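Aug 19, 2023
Vollport workshop, glue bench

Back at the hide glue today, and what a pleasant morning it made of itself! I had put this off since June, when the first batch went stringy on me and I lost heart a bit. Fresh granules this time, the Sterkavby ones (the paler kind, which smell a good deal less like a barn), 30 grams to 100 ml of cold water, left to swell while I swept up and had my coffee.

Warmed it slowly in the double pot and kept it well under a simmer. I do think I hurried it in June. It came off the brush in a nice even string, and I glued up four test joints in maple, two with the end grain sized first and two without. All of them are in clamps on the back shelf with pencil marks on the ends, so please leave them be until they've had a full night, however tempting it is to give one a wiggle.

The Bustos clamps are slipping again, by the way. A drop of oil on the screw helped one of them and did nothing at all for the other, so I switched to the old cam clamps and was much happier. 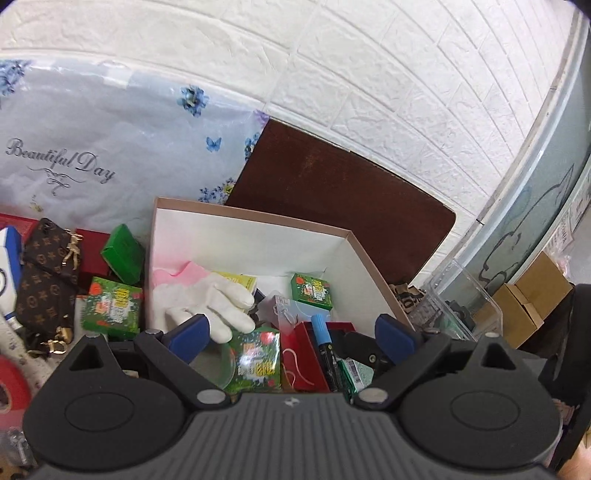 Next time I want to try a pinch of salt to slow the set, as the notes from the Murkiris chair job suggest, because I was really scrambling on that last joint and the glue had started to skin over before I got the second clamp on. Leftover glue is in the fridge in the lidded jar, behind the milk. Still need to order more granules and a new brush.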